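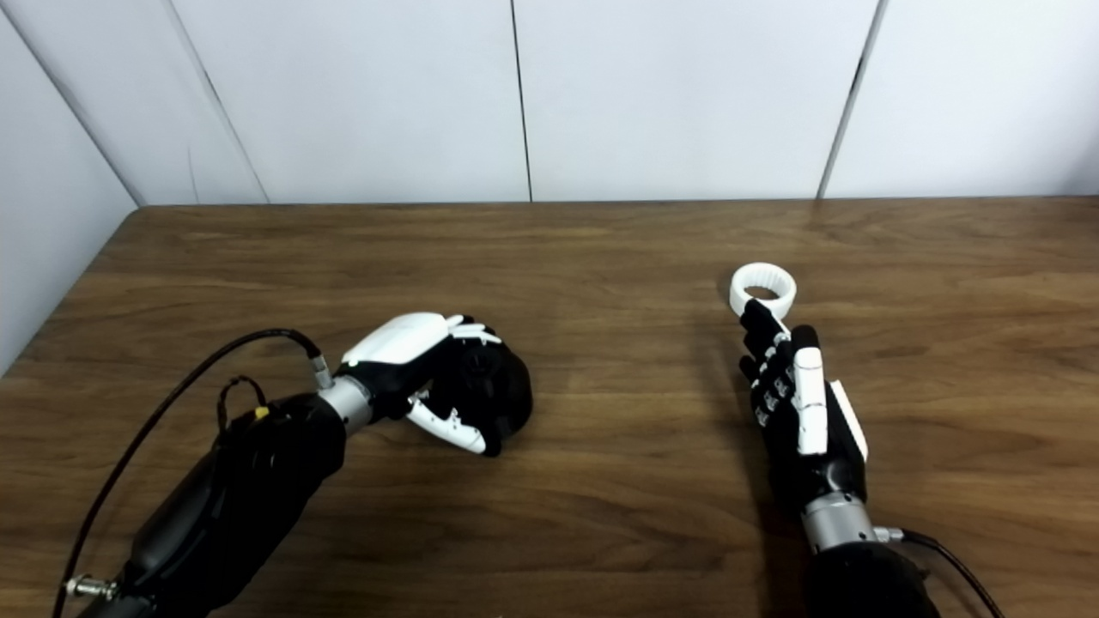 4. Looking after the tabletop

Your Drima table arrives with a wooden top in a warm brown with a fine streaked grain. It will look this good for years, provided you resist the urge to improve it. Most of the damaged tops sent back to our workshop were harmed by polish.

4.1 First cleaning

1. Clear the top completely. Lifting the fruit bowl and wiping up to where it was does not count.
2. Wring out a soft cloth in lukewarm water until it stops dripping. Then wring it again.
3. Wipe with the grain, from one end to the other.
4. Dry at once with a second cloth.
5. Wait 3 hours before putting anything back. Coffee included.

CAUTION: Do not use scouring pads, bleach, or the green side of any sponge.

4.2 Oiling

Oil the top when it starts to look thirsty, or every August if you prefer a schedule.

1. Shake the bottle of Cillmont oil (part 566, sold separately, sorry).
2. Put a spoonful on a lint-free cloth. Pouring it straight onto the wood leaves a dark patch that you will then need a vase for.
3. Rub in with the grain and leave for 13 minutes.
4. Wipe off everything that hasn't soaked in. If the top feels sticky, keep wiping.

CAUTION: Oily cloths can catch fire by themselves. Lay them flat outdoors to dry before throwing them out.

4.3 Against a wall

Leave a small gap if you push the table up to wall panels, especially glossy white ones, which show every scuff. Use the felt strip from bag 61 on the back edge. If bag 61 is missing, check the box again, then write to Fidelina Restrepo in spare parts. She will also ask whether you checked the box.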